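二月，又在算账

先写两句，一会儿还要出门。

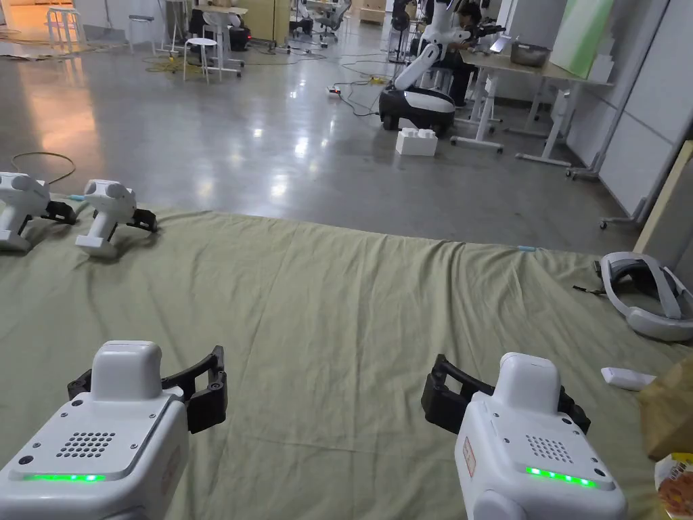 上个月说好要记账的，记了31天，居然没断。自己都有点意外。方法很土，手机备忘录，一行一笔，晚上睡前加一下。试过两个app，都删了，广告太多，分类也太细，买个葱还要选"生鲜"还是"日用"，烦。

结果嘛，吃饭最多，这个早知道。没想到的是咖啡，加起来600。六百啊。每次都觉得就一杯，就一杯，到月底一看傻眼。其实公司楼下那家也没多好喝，就是下午三点犯困，顺腿就下去了。这个月打算自己带挂耳，先买一盒试试，不好喝再说。

还有一笔是Lorna Soriano结婚随的礼，这个不算，高兴钱。她老公Wilfredo Lumanlan那天喝多了，拉着我讲了半天理财，什么每月先存后花，工资一到就转走，剩多少花多少。当时没怎么听进去，回来想想有点道理。于是这个月发工资当天转了3000出去，放在另一张卡里，卡塞抽屉最里面了。目前还没动，先不吹牛。

对了，订阅这个东西一定要查一遍！我翻扣款纪录翻出来一个Rirkari的会员，什么时候开的完全没印像，大概是为了看某个剧，看完就忘了。退订按钮藏得特别深，找了好久。还有一个云盘，重复交了两份，气死。

有人留言问要不要记到几毛几分，我是不记的，四舍五入。太细了坚持不了，一漏就不想记了。也不用补，漏了就漏了，第二天接着写。现金那部份最容易忘，我现在尽量不用现金，菜场那个阿姨也能扫码。

下个月想把交通单独拎出来看看，打车好像有点猛，尤其下雨天，懒得等公交。房租不提了，提了难受。

先写到这，水烧开了，回来再改错字。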